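Workshop Tips: Care of the Gripper and Wrist Camera on the Sorting Cell

Issued by the Ekmont workshop for all persons who operate or maintain the bench sorting cell. Revised in February.

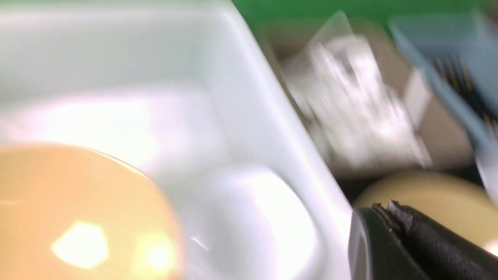 Rubber fingertips are consumable parts. They should be inspected at the start of every shift and changed on condition, whatever the service counter reads. The tips currently supplied by Urnico have a stated interval of 1000 cycles between inspections, but a cell that spends its day reaching over hard plastic rims will need attention well before that figure. A tip with a frayed or torn upper edge must be replaced before the next run. It may still hold a soft item adequately and then let go of a smooth one, and the operator will usually look for the cause in the software first.

The following tips have been collected from the maintenance log and from questions raised at handover. They apply to the Prilance arm with the two-finger gripper. Staff working on the older Chatzigeorgiou cell should consult the binder kept at that bench, as the finger mounts are different and the screws are not interchangeable.

Before touching the gripper

Bring the arm to the service position, press the stop button and turn the key to Off. Remove the key and keep it on your person. Closing the program on the screen does not make the cell safe. The gripper holds its last position when power is removed, so open the fingers fully before switching off if you intend to change the tips.

Remove any item left between the fingers by hand once the cell is off. Do not pull against a closed gripper. If it has stopped closed, use the manual release on the side of the body, turning slowly until the fingers part.

Cleaning the fingertips

Wipe each tip with a lint-free cloth dampened with plain water and a drop of dish soap. Wipe again with clean water and allow the rubber to dry in the air. Alcohol wipes are convenient and are used for almost everything else in the workshop, but they harden this grade of rubber and should be kept away from it.

Dust packs into the grain of the pad. A soft toothbrush worked along the grain will lift it. Brushing across the grain tends to raise the surface, and a raised surface picks up more dust the following day. Waxy residue may be loosened with a cloth wrung out in warm water and held against the pad for a minute.

Never trim a torn edge with a knife or scissors and return the tip to service. The cut leaves one finger shorter than the other, and the gripper will meet the item at an angle. Three of the entries in last year's log concern trimmed tips.

Replacing the fingertips

Tips are replaced in pairs. A new tip opposite a worn one grips unevenly and wears quickly on one side.

Loosen the two retaining screws with the short hex key and slide the old tip upward. If it resists, warm it between the hands for a moment and try again. Clean the metal underneath. Old adhesive should be taken off with a plastic scraper, as steel will score the seat. Slide the new tip down until it touches the shoulder of the finger, then tighten the screws alternately, a quarter turn at a time, until they are snug. Use no thread compound.

The correct part is number 484 in the stores catalog. Part 2275 looks very similar in the bag and belongs to the Chatzigeorgiou cell. It will fit over the finger but will not reach the shoulder, and it works loose.

After fitting, close the gripper on the aluminum gauge block and look at the joint from both sides. The pads should touch the block along their whole length. Run 4 open-and-close cycles at low speed, check the screws once more, and enter the change in the log with your initials. Old tips go in the general waste.

Looking after the wrist camera

The camera sits close to the work and collects fingerprints whenever the gripper is handled. Clean the lens window last, after all other work is complete, with a dry microfiber cloth used for no other purpose. Blow loose grit away with a rubber bulb first. Compressed air from the bench line carries oil and is not to be used.

Check the camera cable where it passes the wrist joint. It should hang in a gentle curve with the wrist turned fully in either direction. A cable that pulls tight at one extreme will fail inside the jacket, where the damage cannot be seen, and the picture will drop out only in certain positions. If the strap has slipped, move it back to the painted mark and tighten it by hand.

Blurred pictures are to be expected while the arm is traveling. Judge focus and cleanliness only from a picture taken with the arm at rest. If the picture remains soft at rest after the window has been cleaned, check that the camera bracket is tight before altering the focus ring. The ring was set by Markos Galanis when the camera was installed and is sealed with a dot of paint. Breaking the seal means that the full calibration must be repeated, and this takes nearly a full morning.

Glare and lighting

Glossy plastic trays reflect the overhead lamps strongly, and a bright band across a tray can hide the edge of a compartment from the camera. Turning the lamps down seldom helps. Tilt the diffuser panel, or turn the tray slightly, until the band moves clear of the area the gripper must reach. Clear bags and translucent lids are also troublesome, and it is worth checking them on the screen before a long run is started.

Keep the green work surface clean and flat. Mild soap and a damp sponge are sufficient. Abrasive pads polish it in patches, and polished patches reflect light in the same way a tray does. Replace the surface when the patches can be seen from the operator's chair.

Arranging trays and boxes

Set trays down within the taught area and press each corner to confirm that it sits level. A tray resting partly on another item will rock when the finger touches the rim, and repeated contact with a rim is the most common cause of torn tips in this workshop. Where contact is noticed, raise the approach height in the program by a small amount and run the path again at low speed with a hand on the stop button.

Loose bags should be folded down or taped so that no free edge can rise into the path of the fingers. Cardboard boxes lose their shape with use. Fold the flaps outward, and discard any box whose walls lean inward.

End of shift

Return the arm to the service position with the fingers slightly open. Tips left pressed together overnight take a set and may stick to each other in the morning. Cover the gripper with the cloth hood, switch off the lamps and hang the key on its hook.

Record anything unusual in the log, including faults that cleared without any action. An entry such as "missed two picks near rim, tips look fine" is of real use to the next operator. Please write the tray position as well if it is known.

Spare tips are kept in the second drawer of the gray cabinet, in their sealed bags and away from the window. Sunlight makes the rubber brittle. Whoever opens the last bag is asked to tell Stelios Kyriakidis before 3 p.m., when the stores order is closed for the day.

Questions about the camera or its calibration should be addressed to Markos Galanis. Requests for changes to the program must be made in writing on the form beside the cell, with the name of the program and the step number.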